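Entretien de la pince à main Tarach : réglage des bras et remplacement des patins

Carnet de Stela Ardeleanu, novembre 2019

La présente note complète celle du mois d'avril, consacrée au montage initial. Elle concerne l'entretien courant de la pince tenue à la main, telle que je l'utilise pour les essais de rangement d'objets souples. Les lecteurs qui emploient la version fixe, montée sur bras, se reporteront à la documentation de Clesbridge, dont les couples de serrage sont différents.

Le premier contrôle porte sur les axes situés au bas des bras. La pince étant hors tension, on saisit chaque bras à mi-longueur et on lui imprime un léger mouvement latéral. Un jeu perceptible à la main impose le démontage de l'axe, son nettoyage au chiffon sec et la pose d'une rondelle neuve. J'ai longtemps graissé ces axes. J'y ai renoncé : la graisse retient les miettes et les fibres textiles, et l'articulation devenait plus dure qu'avant l'intervention.

Viennent ensuite les petites vis des articulations hautes. Elles se desserrent lentement, de façon inégale d'un côté à l'autre, et il en résulte une fermeture de travers que l'on attribue volontiers à un défaut de calibration. Il convient de les reprendre avant toute mesure. Un point de frein-filet faible suffit. Le frein-filet fort est à proscrire, l'empreinte des vis ne supportant pas l'effort nécessaire au démontage.

Les patins se remplacent toujours par paire. Le lot reçu de Frimpong s'est révélé légèrement plus épais que le précédent ; monté d'un seul côté, un patin neuf décale le point de contact et fausse la mesure d'ouverture. Après la pose, je procède à 13 fermetures à vide, puis je relève la valeur de fin de course. Lors du dernier entretien, l'ouverture maximale s'établissait à 89 mm, contre 61 mm pour l'ancien jeu de biellettes, que je conserve en dépannage.

Le marqueur rond placé au centre du bord supérieur de la platine doit rester propre et parfaitement plat. Une goutte d'alcool isopropylique sur un coton-tige, sans frotter. Si un coin se soulève, on change le marqueur et on reprend la calibration depuis le début — l'opération prend du temps, mais un recollage ne tient pas.

Une remarque enfin sur les essais de reprise. Je les conduisais auparavant sur l'établi de Trollthorpe, avec des cubes en mousse. Les emballages souples sont plus exigeants : un sachet glisse, se plie ou se présente de biais, et les défauts de parallélisme apparaissent sans délai. 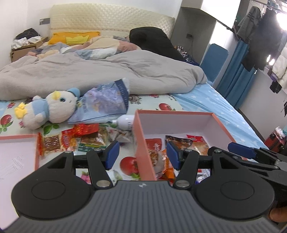

Temps de lecture : 2 minutes

Essai de reprise avec les patins bleus, sachets et emballages disposés entre les boîtes à bords rose saumon. Les références des rondelles seront ajoutées à cette page dès confirmation par le fournisseur.

S. A.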